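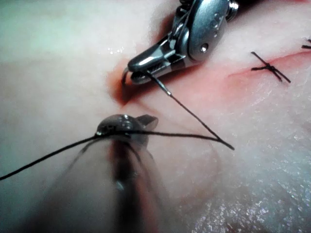
Valter Quintela: 손목 카메라를 양팔에 다 달면 대역폭만 먹고, 바늘 자세 추정은 고정 카메라 한 대로 충분한 것 아닌가요?

지난번 글에 달린 질문인데 답이 길어져서 스레드로 정리합니다. 결론부터 적으면 바늘 자세만 볼 때는 고정 카메라로 버틸 만하고, 실을 다룰 때는 그렇지 않았습니다.

1/
비교 조건. 카메라는 Natstead 소형 모듈을 손목에 달고, 같은 계열의 고정형을 작업대 쪽에 두었습니다. 둘 다 30fps. 제어기는 Clostik과 기존에 쓰던 Fonseca 두 종류. 과제는 절개선을 따라 단속봉합 한 땀을 뜨고 매듭까지 짓는 것. 조합마다 24회씩 돌렸습니다.

2/
바늘 잡기와 삽입. 고정 카메라만 켠 조건에서도 삽입점 오차는 허용 범위 안이었습니다. 바늘은 곡률이 정해진 강체라서 일부가 가려져도 나머지 호에서 자세를 복원할 수 있습니다. 다만 턱이 바늘 뿌리 쪽을 깊게 물면 보이는 호가 짧아지고 회전축 추정이 흔들립니다.

3/
실은 사정이 다릅니다. 한쪽 기구에 실이 걸쳐 있는지, 그 앞을 지나가기만 하는지를 고정 시점에서는 구분하지 못하는 경우가 많았습니다. 깊이 맵에서도 검은 봉합사는 자주 끊어집니다. 손목 카메라를 추가하면 접촉 여부 판정이 눈에 띄게 안정됩니다. 대신 자기 쪽 기구가 렌즈에 너무 가까워 초점이 나가고 화면 아래쪽을 상당히 잡아먹습니다. 마스킹은 필수입니다.

4/
턱 형상. 니들 드라이버로 실까지 잡게 하면 파지력은 남는데 실을 놓는 순간 끝이 살짝 따라옵니다. 턱 안쪽에 격자 모양 톱니가 있는 쪽은 미끄러짐이 적은 대신 얇은 실의 표면을 상하게 할 수 있습니다. 같은 땀에서 실을 여러 번 고쳐 잡지 않도록 계획기에 벌점을 넣었습니다. 양팔 작업에서는 한쪽이 실을 당겨 잡고 다른 쪽이 턱을 벌린 채 조직 위에서 대기하는 구간이 가장 깁니다. 제어기 차이도 이 구간에서 드러났습니다.

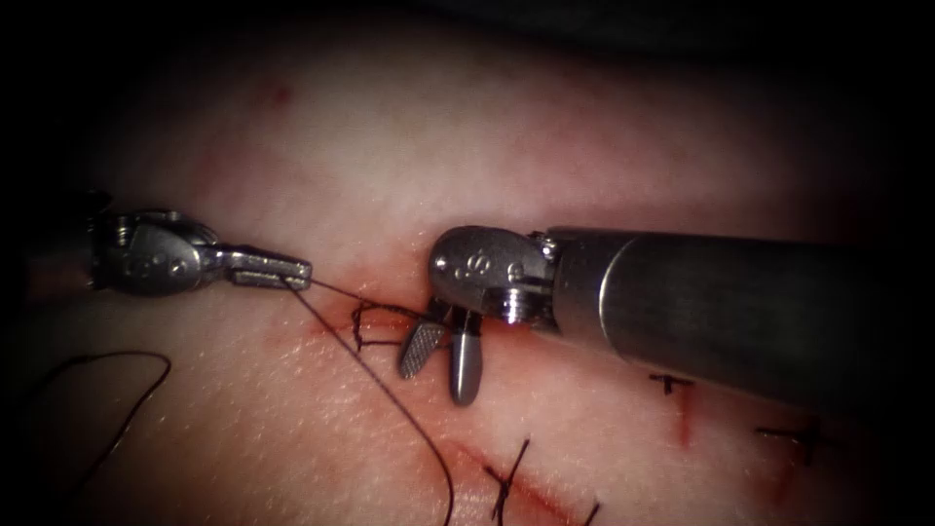 5/
제어기. Clostik은 영상 입력부터 관절 명령까지의 지연이 115ms로 측정됐습니다. Fonseca는 평균은 더 짧은데 편차가 큽니다. 당겨 잡는 동작에서는 편차가 큰 쪽이 불리합니다. 장력이 출렁이면 앞서 만든 고리가 풀리거나 돌아가고, 그러면 반대쪽 팔의 접근 경로를 처음부터 다시 계산해야 합니다. 평균 지연만 보고 고르면 안 되는 항목입니다.

6/
Birgit Thiele가 지적한 조명 문제도 확인했습니다. 조직 패드 표면이 번들거리면 하이라이트가 스테레오 정합을 망칩니다. 노출을 고정하고 조도를 800럭스로 낮췄더니 고정 카메라 쪽은 개선됐습니다. 손목 카메라는 기구의 금속면 반사가 따로 남아서 이득이 작았습니다. 편광 필터는 아직 시험하지 않았습니다. 손목 모듈에 끼울 공간이 없어서 홀더부터 다시 깎아야 합니다.

7/
이미 지은 매듭의 꼬리도 오검출 원인입니다. 짧게 자른 끝이 사방으로 뻗어 있으면 분할 모델이 작업 중인 실과 이어 붙여 버립니다. 땀이 늘어날수록 심해집니다. 완료된 매듭의 위치를 지도에 등록하고 그 주변을 후보에서 빼는 식으로 처리했는데, 기구가 매듭 바로 옆에서 턱을 벌리는 경우에는 제외 영역이 작업 영역과 겹칩니다. 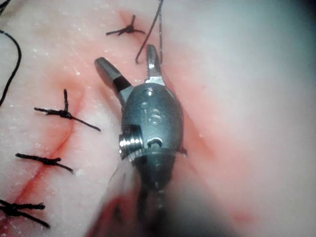

겹칠 때는 제외 영역을 줄이고 직전 프레임의 실 끝 위치를 우선하도록 했습니다. 임시방편입니다. 느슨한 실이 화면 위쪽에서 들어오면 여전히 어느 가닥이 작업 대상인지 헷갈려 합니다.

8/
보정에 대해 묻는 분이 계셔서 덧붙입니다. 손목 카메라의 핸드아이 보정은 기구를 교체할 때마다 다시 했습니다. 같은 종류의 기구라도 장착 유격이 달라서 이전 값을 그대로 쓰면 턱 끝 투영 위치가 밀립니다. 와이어 구동 손목은 관절 엔코더 값만으로는 끝단 자세가 정확히 나오지 않으므로, 영상에서 턱 끝을 찾아 보정하는 단계를 따로 둡니다.

9/
현재 구성은 고정 카메라 한 대, 양쪽 손목 카메라, Clostik. Valter 님 말대로 대역폭은 실제로 부담입니다. 그래서 바늘 삽입 구간에서는 손목 영상의 해상도를 절반으로 낮추고, 실을 넘겨받는 구간에서만 원래 해상도로 올립니다. 전환할 때 프레임이 한두 장 빠지는데 그 순간에는 팔을 정지시킵니다.

10/
로그 형식과 보정 스크립트는 Navilley 저장소에 9월 중으로 올릴 예정입니다. Fonseca의 지연 편차는 드라이버 버전을 바꿔서 다시 재 보고, 결과가 달라지면 5번 글 아래에 수치를 붙이겠습니다.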